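Notes for Session 9: When the Arm Stops and You Don't Know Why

Course handout, Povden workshop, 15 June 2022

Okay, so last time I promised you a proper fault story, and this one is mine, which means I get to be embarrassed about it instead of you. Please read it before you come in. We'll spend the first half of the session arguing about it.

The short version: one arm of a two-arm cell quit in the middle of a job, with a torque fault on the gripper servo. I cleared the fault, restarted, and it quit again. I cleared it a second time. (Yes, I know. I teach this course.) On the third go the arm came up thinking its gripper was open when it was half closed, and it drove straight into the side wall of the cell before I got to the stop button. No one's hand was in there. That was luck, and I want you to hear me say so.

What the log said

I was using the Zodbridge controller, the same one you have on your benches. The log had 2612 lines from that run, and the first useful one was line 107. Everything after it was the controller complaining about its own complaints. Line 107 was a warning, not a fault, and it said the gripper current had stayed over the limit longer than it should. I had set warnings to hidden, because they scroll by so fast and I found them annoying!

So, first lesson, and please write it at the top of your page: read the log from the top. The fault that stops the machine is often the last thing in a long chain, and the last thing is what the screen shows you in big red letters.

What was really going on

The gripper had been told to close to a position. It hadn't been told how hard it was allowed to squeeze. When the thing between the fingers is thicker than the number you typed in, the servo keeps pushing toward a position it can never reach. It gets warm. At 82 degrees the servo protects itself and drops out, and now you have a limp gripper on an arm that still has power. Reset it while it's limp and the controller takes wherever the fingers happen to be as the new open position. Every move after that is built on a wrong number.

Notice that no part was broken. I took the gripper apart that evening anyway, looking for a stripped gear, and found a perfectly happy gearbox. I put it back together with one screw left over, but that's a story for October.

What I do now

Set a squeeze limit before you set a close position. If your gripper software only has the one box to fill in, close in small steps and check the current after each.

One reset, then stop. If the same fault comes back, power down the arm and get out your notebook. I'm serious about this one – a second reset costs you a sheet of paper in my class.

After any gripper fault, run the homing routine with nothing between the fingers. The Pattinasarany worksheet has the steps on its back page, and they work for either arm.

Keep your hands outside the rail until the drive power is off. A limp gripper looks safe. The shoulder behind it can still swing.

Write down the fault code exactly. Mine was 1238, and I had it in my notes as 1283 for a whole day, so I spent that day reading the wrong page of the manual.

For the session

Bring your Cukutik logs from last week, warnings switched on this time. Pick one run that ended badly and find the earliest line that hinted at it. You'll swap with the person next to you and see whether they pick the same line. In my experience they usually don't, and that's where the good arguments start.

The two-arm cell, then two views from the wrist cameras:
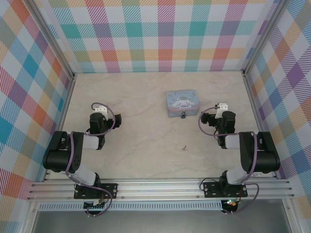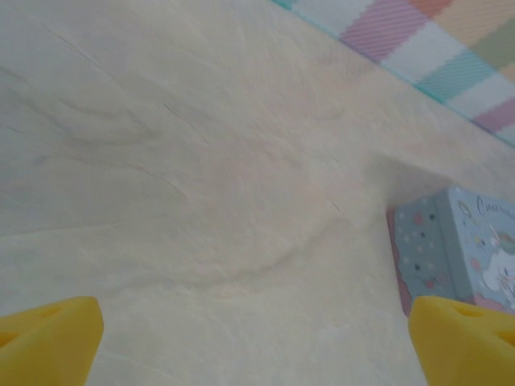
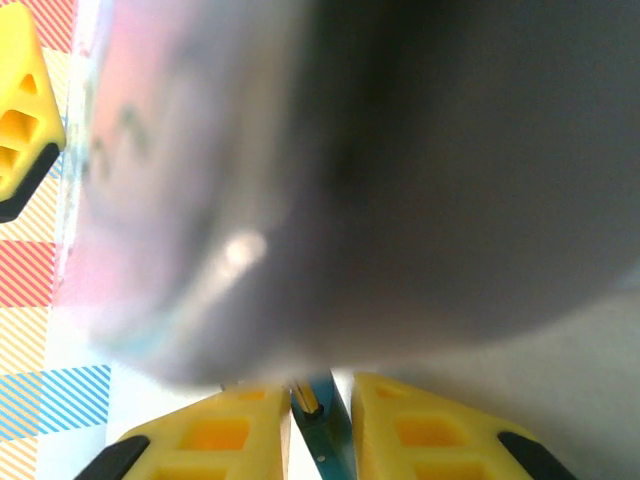

A reply to the draft of these notes came from Pattinasarany, where they feel I'm too soft on the reset business. Their view is that the controller should refuse a second reset until homing has been run, and that a rule on a handout won't stop a tired person at the end of the day. They also asked that the homing steps be moved to the front page of the worksheet, and I've said yes to that.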